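Clearing the Table: What the Arm Changed at Loscombe
Speaker notes, afternoon session

Slide 1

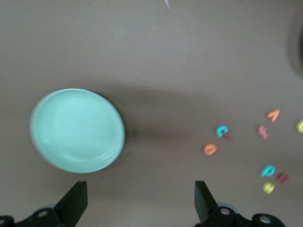

Gripper view: plate on the left, foam letters on the right.

Leave this up while people sit down. Start with the job itself. Loscombe is a play center with 61 tables. After each group, somebody has to pick up plates and sort out whatever has been left beside them. Before the arm, that was most of a shift.

Point to the plate first, then the letters. Plates were the easy part of the Grotley trial. Small foam pieces took longer to get right, and they lie any way they like. Look at the pink K.

Slide 2 — What staff did before

One person per room, bending over low tables. Letters went into a tub and were checked by hand. Mention sore backs. It came up in every interview we did.

Slide 3 — What staff do now

The arm does the first pass. A person checks the tub, wipes down and deals with anything the arm leaves. In May we logged 737 table clears, and staff stepped in on 141 of them. Give both numbers. Don't round the second one down.

Slide 4 — What got worse

Say this part slowly. Waiting for the arm is dull, and 3 people asked to move back to rooms without one. New hires learn the stop button before they learn the room. Pralby changed its training order after we raised this — Loscombe hasn't yet.

Slide 5 — Hours

No hours were cut during the trial. Freed time went to the front desk, and some staff liked that less than clearing. Expect a question about pay. The answer is that the grade stayed the same.

Leave ten minutes for questions. Carbone handouts are by the door.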